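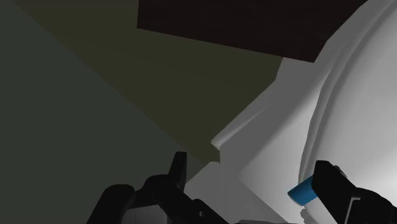
Hakala:电动车冬夏充电曲线数据集

版本日期:2023-05-25
许可:数据部分 CC BY 4.0,脚本部分 MIT

简介

Hakala 收集的是电动车在公共直流快充桩上的充电曲线,也就是从插枪到拔枪这段时间里,功率、电量百分比和电池温度怎么变。这一版一共收录 541 次充电会话,比上一版多出一大截,而且终于有了像样的冬季数据!

做这个东西的起因很简单。买车的时候,宣传页上写的是峰值功率,可真正开长途的人都知道,峰值可能只撑一小会儿,后面怎么往下掉才决定你要在服务区待多久。我自己第一次跑 Jadthorpe 到 Pandden 那条路线时,看着功率从很漂亮的数字一路滑下来,咖啡喝完了,三明治吃完了,车还没充到能走的程度。回家以后我就开始记表格,后来表格越记越长,再后来几位同路线的车友也把自己的日志发了过来,于是就有了这个仓库。

如果你喜欢研究充电曲线(我知道你们人不少),欢迎随便下载、随便画图。画出好看的图请一定发过来,我真的会一张一张看。

目录结构

sessions/ 每次充电一个 CSV 文件,文件名就是会话编号
meta/vehicles.csv 车辆表,每辆车一行
meta/sites.csv 充电站表,每个站一行
meta/sessions.csv 会话总表,把上面两张表和 CSV 文件串起来
scripts/ 清洗、重采样和画图用的 Python 脚本
notes/ 贡献者写的行车笔记,格式很随意,有的只有一句话
CHANGES.txt 更新记录

快速上手

先装依赖:

pip install pandas matplotlib

然后读一条会话看看:

import pandas as pd
meta = pd.read_csv("meta/sessions.csv")
row = meta.iloc[0]
df = pd.read_csv("sessions/" + row["session_id"] + ".csv")
df.plot(x="soc_pct", y="power_kw")

横轴用电量、纵轴用功率,这是我最推荐的看法。用时间做横轴也可以,但不同起始电量的会话叠在一起会很乱。想一次画同一辆车的全部会话,用 scripts/overlay.py,后面跟上车辆编号就行,冬天的线默认是蓝色,夏天的是橙色。第一次跑出这张图的时候我高兴了一整晚,同一辆车两个季节的差别一眼就看出来了。

会话总表字段

session_id:会话编号,字符串
vehicle_id:车辆编号,对应 vehicles.csv
site_id:充电站编号,对应 sites.csv
season:summer 或 winter,春秋两季按当天气温归类,规则写在 scripts/season.py 里
ambient_c:插枪时的环境温度,单位摄氏度,取自车上的外温显示
soc_start、soc_end:开始和结束时的电量百分比,以车机显示为准
precondition:是否使用了电池预热,yes、no 或 unknown
stall_shared:同一台主机的另一把枪当时是否有车,yes、no 或 unknown
source:日志来源,obd、app 或 manual
quality:质量等级,A、B 或 C,见下文

单次会话字段

t_s:从开始充电算起的秒数
soc_pct:电量百分比
power_kw:功率,单位千瓦。source 为 obd 时是电池侧数值,为 app 时是充电桩侧数值
batt_c:电池温度,单位摄氏度,没有就留空
volt_v、curr_a:电压和电流,没有就留空

请特别留意 power_kw 的来源。桩上显示的功率包含空调、电池加热和线路损耗,比电池侧高一些,冬天差得更明显。把两种来源直接画在同一张图里,很容易得出“某某车升级以后变快了”这种空欢喜。我自己就空欢喜过一次,还兴冲冲地发到了群里。

数据是怎么来的

source 为 obd 的会话由车主用蓝牙诊断接口加手机软件记录,时间分辨率最好,电池温度基本也都有。source 为 app 的会话从充电运营商应用里导出,点比较稀,但桩侧电量很准。source 为 manual 的是人坐在车里看着屏幕一行一行抄下来的,向这些朋友致敬!抄录的数据通常每升一个百分点记一行,画出来居然很平滑。

路线主要集中在 Jadthorpe 和 Pandden 之间,另外有一部分来自 Husex 周边。Husex 那边海拔高,冬天冷得早,往年九月夜里车窗就已经要除霜,所以冬季会话里这一带的比例偏高。做季节比较的时候最好先按地点分组,不然你看到的可能有一半是地形的影响。

每条会话入库之前都要跑一遍 scripts/check.py。脚本会检查时间戳有没有倒退,电量有没有在充电途中下降,功率乘以时间得到的能量和电量变化能不能对得上。对不上的不会直接扔掉,先降级,再去问记录者当时发生了什么。问出来的故事往往比数据还精彩:有人中途去开了座椅加热和后排娱乐屏,有人的孩子在车里按了停止充电,还有人把两次充电录进了同一个文件。

质量等级

A 级:连续记录,没有超过一分钟的空缺,能量核对通过。
B 级:有空缺或者有少量插值,整体形状可信。插值的行在文件里没有单独标记,这是个老问题,列在待办里。
C 级:只能当参考。常见原因是起止电量缺失,或者充电途中功率受另一把枪影响而突然减半。

做定量分析请只用 A 级,画着玩的话 B 级完全没问题。

关于电压平台

车辆表里有一列 platform,取值 400 或 800,指厂家标称的电压等级。这个数字只是一个习惯叫法,实际电压随电量变化。充电桩那边也有上限,sites.csv 里的 max_volt 一列写的就是桩上铭牌的最高输出电压。老一点的站点大多是 480 伏上限,后来建的站能到 900 伏以上。标称 800 的车插到老桩上,有的靠车内升压,功率会低很多,有的干脆充不了。筛选会话时如果看到某辆高压平台的车表现得平平无奇,先去查一下它插的是哪种桩,再决定要不要失望。

我觉得这是整个数据集里最有意思的一块。同一辆车,同样的起始电量,同样暖和的天气,换一台桩,曲线的样子几乎像两辆车。刚买高压平台车的朋友,强烈建议出发之前翻一翻沿途的站点表。

已知问题

充满的会话很少。大多数人充到八成左右就走了,末段曲线主要靠少数几位耐心特别好的记录者,真正充到 100% 的会话几乎都来自夜里没什么人的站点。请不要拿末段数据去比较车型。

部分会话缺少预热信息。早期表格里没有这一栏,后来能问到的都补了,问不到的写 unknown。把 unknown 当成 no 会低估不预热时的表现,别这么做。

外温显示不可靠。车停在太阳底下一段时间,外温传感器会偏高,刚下高速插枪时会准一些。ambient_c 看个大概就好。

电量百分比取的是车机显示值,各家对上下缓冲的处理不一样。跨品牌比较“从一成充到八成要多久”时,两辆车各自的一成和八成未必是一回事。

软件版本只有一部分车辆有记录。车厂推送更新以后充电曲线可能会变,vehicles.csv 里的 sw_version 记的是车辆首次入库时的版本,后续变化写在 notes/ 里,需要自己翻。

Pandden 北侧那个站点换过主机,换机前后用了两个不同的 site_id,合并统计的时候请注意。

适合拿来做什么

规划长途时估算停留时间,给自己的行程软件提供曲线,练习时间序列的重采样和平滑,或者单纯想知道自家车在冬天到底慢在哪一段,都很合适。有位朋友拿它教孩子画折线图,我觉得这个用法棒极了。

不太适合用来给车型排名。样本来自愿意记日志的人,他们开车细心,会提前预热,会挑没人的桩,和一般车主的习惯有差距。也请不要拿来推断电池衰减,这里没有跟踪任何一辆车的可用容量。

隐私处理

上传的日志里经常带着车架号、账户名和精确坐标。入库前这些全部删除,车辆编号重新随机生成。站点只保留名称和所在区域,会话只保留到月份。贡献者如果想撤回自己的数据,把车辆编号发过来就行,下一版会去掉,不需要说明理由。旧版压缩包也会同步替换,只是别人已经下载走的副本我没有办法收回。

怎样贡献

非常欢迎新数据!尤其缺这几类:小电池的老车,拖挂着房车或拖车的行程,雨夹雪天气,还有到站时电量特别低的会话(当然,请先保证自己能安全到站)。

步骤如下:
把日志存成 CSV,列名尽量和上面一致,对不上也没关系,我来改。
复制 meta/template.csv,填好能填的栏目,不知道的写 unknown。
运行 python scripts/check.py 你的文件名,看看有没有报错。
提交合并请求,或者在问题区直接贴附件。

有报错也照样可以提交,把报错内容一起贴上来就好。手抄的数据请拍照留底,抄错一位小数的情况时有发生,有底稿改起来快。另外,请在停好车、插好枪以后再开始记录,副驾驶有人帮忙就更好了。

更新记录摘要

本版新增冬季会话,主要来自 Husex 周边。
新增 stall_shared 一列,旧会话统一填 unknown,后来又根据行车笔记补回了一部分。
修正 app 来源会话的时区错误,以前有些充电看起来发生在半夜,其实是中午。
overlay.py 现在可以按温度上色,加参数 --color ambient 即可。
删除了一批重复上传的文件。

待办

给插值的行加上标记。
把行车笔记整理成能检索的格式。
补一份英文说明,已经写了一半。
写一个小网页,让不会用 Python 的车友也能叠曲线。这个我最想做,界面草图已经画了好几版,有前端经验的朋友快来!

引用方式

如果在文章或视频里用到,写“Hakala 充电曲线数据集”并注明版本日期即可。改过数据再发布的,请写清楚改了哪些列。问题和勘误都走仓库的问题区,回复可能会慢几天,长途季节尤其慢,多半是我自己又在路上录新曲线了。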